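4. Teaching the tabletop scene to Trelgate

By now you have the arm homed and the fixed camera talking to the planner, so congratulations, the dull part is behind you! In this section we will get Trelgate to recognize the things on your table, give each of them a sensible grasp, and run a first pick in simulation before anything moves for real. Set aside a quiet hour for it the first time. Once you have done it twice, you will be through it before your coffee is cool enough to drink.

Before you start

You will need the camera calibration file you saved at the end of Section 3, and the Trelgate console open on a machine wired to the same network as the arm controller. Wireless will work for looking at pictures, but please don't plan motions over it. The planner waits 400 milliseconds for a joint-state reply and then gives up, and on a busy wireless network you will spend your afternoon clearing timeouts.

Caution: Keep the controller in Hold for steps 1 through 9. The status bar at the top of the console should read HOLD in amber. If it reads anything else, press Pause on the pendant and check again.

4.1 Capturing the scene

1. Park the arm with the "Park left" pose, or whichever parking pose keeps the gripper farthest from your objects. A bit of the gripper showing in a corner of the picture is fine, as the self-filter removes it using the arm model.

2. Put your objects on the table in a loose row, with a hand's width of clear table between neighbors. You can crowd them later, when the labels are settled.

3. In the console, choose Scene, then Capture. The camera port is 3713 unless you changed it in Section 2.

4. Look at the preview and make sure the support plane has been found. It is drawn as a green grid, and it should lie flat on the tabletop. If it has jumped to some other surface farther back, such as a counter, drag the Far Limit slider toward you until it lets go.

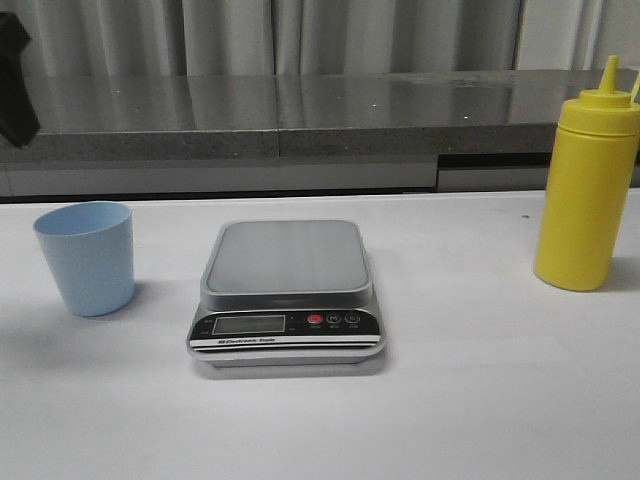
5. Click Segment and give it a moment. Each object should get a colored outline of its own, and the list on the right should fill in with names like object_a and object_b. Those are only placeholders, and you'll be changing them next.

Note: A white table is kind to segmentation on the whole, but soft shadows can be picked up as part of an object's footprint. If an outline has a gray tail on it, raise Shadow Rejection one notch and segment again. Go gently, though. Minoru Kudo, who wrote that filter, still advises people to stop at the third notch, because past that point it begins to nibble at pale objects such as a light blue cup.

4.2 Naming objects and choosing grasps

6. Click each outline and type a plain name. We suggest cup, scale and bottle, with underscores for longer names. Behavior scripts use these names word for word, so pick something you won't mind typing a great many times.

7. Set the object class:
cup: Open vessel. The planner will keep it upright and will prefer a side grasp below the rim.
scale: Fixture. The planner treats it as a surface to place things on and will never try to lift it.
bottle: Deformable. Closing force is limited, which matters a good deal with a squeeze bottle.

8. If an object runs out of the camera's view on one side, you will see a small yellow triangle beside its name. Trelgate won't guess at the missing part. Slide the object inward and repeat steps 3 through 6, or attach a stored model from the Herkinham library with Object, then Attach Model.

9. For anything with a shiny metal top, such as the plate of a kitchen scale, open Depth Repair and turn on Fill Planar. Polished metal tends to leave holes in the depth map, and a hole in a fixture looks to the planner like a place where the gripper could pass.

4.3 Running the first plan

10. Choose Plan, then Simulate, with cup as the object and scale as the target. The default sampler budget is 1000 attempts, and that is plenty for a table this open.

11. Watch the ghost arm all the way through, including the retreat. Lama Jaber on our support desk hears about more bumps during the retreat than during the grasp, so please don't look away early.

12. If the console shows error 1138 ("approach blocked"), rotate the approach direction with the blue ring and simulate again.

13. When you are happy with the motion, save the scene. You will load it in Section 5, where we release Hold and run the same plan at reduced speed.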